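Radwan table, also **Radwan work table**. Type of long, light-topped work table first made in Cletton. Used in sewing rooms, school kitchens, map rooms. Tops are pale as a rule; many are built from more than one panel, with a seam left showing.

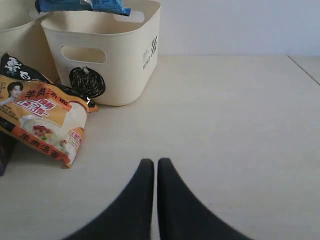 ## History

First ones built by Gerd Lenz for the Cletton dress shops, dark tops at first. Cutters complained they couldn't see thread. Pale tops came in the second year and stayed. Lenz sold the pattern to Skamer, which made 3461 tables before closing its Cletton shop. Later production at Dalilier, smaller numbers, 2504 by the firm's own count.

## Construction

- Height: 38 inches, for standing work. A seated version exists, 27 inches, less common.
- Top: flat, no lip. Panels butted together and pinned from underneath.
- Legs: four, or six on the long model. Early legs are square, later ones tapered slighty.

Skamer tables carry a stamp under the left rear corner. Dalilier ones have a paper label, ususally lost.

## Collecting

Mostly a local interest. Smaranda Manole's price guide lists the six-leg model highest. Refinished tops bring less. Hanane Zaki disputes the dating of the tapered legs and puts them before the sale to Skamer. Not settled.

## See also

- Cutting table
- Trestle table
- Drafting table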